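Stostley Makers and Menders Forum
Board: Trips and Visits
Topic: Padau open day, robot and washing machine demo

tamworth_ted wrote:

A few of us went to the Padau open day in March and I said I would write it up, so I'm starting a thread. If you were there please add what I missed. If you weren't and want to know whether the next one is worth the train fare, my answer is yes with some grumbles.

Basics first. You sign in, you get a visitor sticker, and you go round in groups. Each group gets a short talk and then two demonstrations. Ours was led by Lorna Macapagal, who was good at answering daft questions and did not hurry anybody. The first demonstration was arm movement with nothing much to pick up. The second was the laundry one, where the robot works at a front loader. That was the one most of us had come for.

I'll put the travel details in a separate post because the directions on the booking page were wrong.

plumbline wrote:

Thanks Ted. I was in the group after yours. We had a different guide and he rushed the talk, so I would like to hear what was said in yours about the wrist. Our man said "there's a camera on the wrist and one higher up" and moved on.

tamworth_ted wrote:

She spent a good ten minutes on it. The wrist camera is there for close work and the higher one is there so the robot knows roughly where it is in relation to the machine. They had both feeds up on a monitor and you could watch them while the arm went through its movements. I asked for a couple of stills and they emailed them.
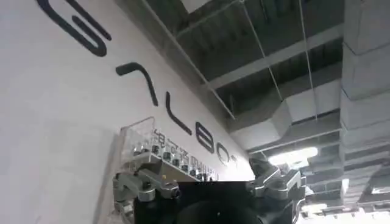
My main question on the day was how much the wrist camera is any use when the arm isn't pointing at the job. Lorna said it records the whole time regardless, and somebody has to decide afterwards which parts are worth keeping. You can see the problem with the hand tipped up like that. Both fingers are in view with the black body between them, but past them you mostly get the logo on the wall, the air duct and a ceiling light that has burnt out to a white patch. She said they don't throw such stretches away automatically. I'd have thought you would, but I don't do this for a living.

They had 2,492 recorded runs of the laundry task when we visited. I wrote that down because someone behind me asked twice.

Hettie_W wrote:

Was that 2,492 successful runs or 2,492 attempts? It makes a big difference. I wrote down 2,661 and I was in the last group.

tamworth_ted wrote:

Attempts, I think. I can't account for your 2,661. They weren't adding that many in an afternoon.

plumbline wrote:

I remember a slide with both. 2,661 was everything, and 2,492 was what was left after they took out the ones where the recording failed. Neither is a success rate. I asked for a success rate and was told it depends what you call a success, which I thought was a fob-off.

Hettie_W wrote:

It's a fair answer if they then tell you what they call a success. Did they?

plumbline wrote:

No.

cuadros_fan wrote:

I'll stick up for them a bit. I've been to the Cuadros open day as well and there you stand behind a rope and watch one arm stack boxes for a quarter of an hour. No feeds, no questions until the end, and the man with the microphone reads off a card. At Padau you could stand close enough to see the bolts on the fingers and somebody would talk to you. I don't mind if they are cagey over one number.

What I did find odd was the talk. Half of it was for people who had never seen a robot arm and the other half was for people who build them. My brother-in-law was lost by the second slide.

tamworth_ted wrote:

Agreed on the talk. I'd have cut it in half and given the time to the washing machine. Notes from that part, for those who asked:

The machine is a front loader and they don't alter it for the robot. It's the same sort you might have in your kitchen. Lorna was firm on this. The point for them is that the robot has to manage with what people already own.

The approach is slow. Slower than I expected, even having seen clips. It comes up to the machine, stops, adjusts, stops again. One lady in our group thought it had crashed.

Shiny surfaces are a nuisance. I'd never have thought of it, but a glossy front throws back every light in the place and it all ends up in the recording. The higher camera still shows it well. There's a pink-red block of light in the middle of the front panel and a smaller one on the ledge at the bottom right, and the green ring is brighter than anything else in view.
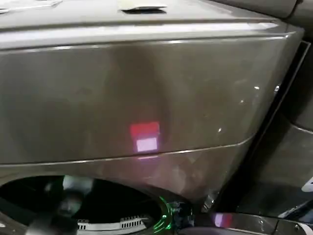
Getting there and practical stuff

Ignore the directions on the booking page. They send you to the goods entrance. Come out of the station, go left, keep on past the Pindeck building and it's the next turning on the same side. There's a bike rack. Parking is poor.

Tea and coffee are free. There's no food, so eat first. The toilets are on the ground floor and you need somebody with a pass to let you back up, which held our group up for a while.

Wear a jumper. It was cold by the windows.

Hettie_W wrote:

I'd add that it's hard to see if you are at the back. I'm five foot one and I watched most of the laundry demonstration on the monitor. They could do with smaller groups or a step.

On the shiny front, did anybody ask why they don't just change the lighting? It was pretty dim round the machine.

plumbline wrote:

I asked that. Same reasoning as not altering the machine. People's utility rooms are dim and have odd lights in them, so they want recordings like that. I'm not convinced. I'd get it working in good light first and make it harder later. You wouldn't teach somebody to drive at night in the rain.

cuadros_fan wrote:

Depends how much you plan to record. If you only record in good light you have to do the lot again for bad light.

plumbline wrote:

You'd have something that worked in the meantime though.

cuadros_fan wrote:

In good light.

tamworth_ted wrote:

You two had this out on the train home as well. I'm with plumbline if it's a product and with cuadros_fan if it's research, and Lorna called it research every time she was asked when you could buy one.

borrowed_spanner wrote:

Wasn't there, but is it suitable for children? Mine is nine and mad on this sort of thing.

Hettie_W wrote:

There were a few children in my group. The talk is too long for a nine-year-old but you can skip it if you tell them at the desk. They have to stay with you the whole time and they can't touch the arm. The girl next to me was allowed to press the start button for the first demonstration and was very pleased.

borrowed_spanner wrote:

That's sold it, thanks. Do you have to book?

tamworth_ted wrote:

Yes, and it fills up. Bookings for the next one aren't open yet. I'll post on this thread when they are. If we get enough names we can ask for a group slot, which would sort out Hettie's trouble with seeing over people. Put your name below if you want to be on the list.

Hettie_W wrote:

Me, if there's a step.

borrowed_spanner wrote:

Two places please, one adult and one child.

plumbline wrote:

Go on then. I still want that success rate.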